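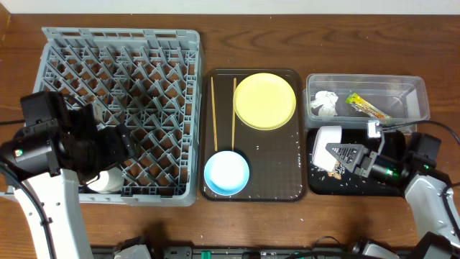

Aníbal Veloso told me that an arm which goes down too fast after a stop is always the fault of the program, never of the motors. I would like to know if he is right before I turn our cell on again.

**Right arm drives down into the plate after I release the emergency stop**

We have two arms on one table, and the job is to clear a used meal: take the cups, the bowls, the yellow plate and the chopsticks from the tray and put them in the gray dish rack. The cell was built by Flakus for our test kitchen in Cumham and it has worked well since July.

The problem started when I changed how the right arm holds the plate. Before, it took the plate from the side. Now it comes from the top, because the food scraps must be removed first. During one run the gripper was low over the plate and I did not like the sound of it, so I pressed the stop. The arm held its position, as it should. I waited, I moved the tray a little away with my left hand, and I released the stop and pressed resume. The arm did not continue slowly. It jumped down, very quick, and pushed on the edge of the plate until the overload came. My hand was already out, but it was out only since a moment.

What I have tried:

- I lowered the speed limit to 80 mm per second. It still jumped, and I think the jump was faster than the limit.
- I made the approach height four millimeters higher. No difference.
- I did 16 runs without pressing stop at all, and the fault never came.
- I changed the connector of the wrist cable, which was maybe not necessary.

The log says "target reached" after the jump and nothing about an error, only the overload. I do not have the time stamps from before the stop, because the log begins new when the stop is released. Both arms run the same version of the controller.

I would be thankful for any idea. Please write if you need the settings, I can copy them in the evening.
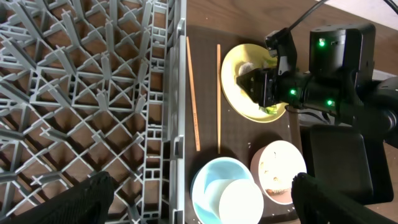 Flakus-Kurkville wrote: please keep the power off at the table until you have read this. We know this behavior from another cell. Your program keeps sending targets while the arm is in stop. The arm does not move, but the target goes on, down to the plate and then toward the rack. When you release, the controller sees a big difference between where it is and where it should be, and it closes this difference as fast as the motor can. The speed limit you set is a limit for planned moves. It is not used for catching up.

You need two changes:

1. In the stop handler, throw away the queue of targets. Do not pause it.
2. On resume, read the measured joint position and write it as the new target, then wait for the operator to confirm, then plan again from there.

Test it first with nothing on the table, arm raised, gripper open. Press stop in the middle of a long move and count slowly to ten before you release. If the arm twitches even a little, the queue is still alive somewhere. In our cell there was a second one inside the gripper driver, and we lost a whole afternoon with it.

Also, the force limit should stay active during the resume. Look if there is a box called "hold limits on restart". In old projects it is not checked.

---

**paiva_tools**

Could be the cable. We had something similar and it was the cable. Reseat everything on both arms and try again, mine was fine after.

---

**Reply from the one who asked**

Thank you both. The cable I had already changed, so I went to the queue. Flakus-Kurkville was right about the first point: the script only paused it. I have now cleared it on stop, and with the empty table the arm stays quiet when I release – but the left arm made a small twitch, so I must search for this second queue also. The box for the limits was not checked. I don't know if it was ever checked.

For the moment we have a new rule in the kitchen: after a stop, no hands over the tray before the arm is switched off at the main switch. I wrote it on paper and it hangs next to the table. Aníbal will say it was the program all the time, and I will have to listen to it.

---

**paiva_tools**

ok but check the cable on the left one too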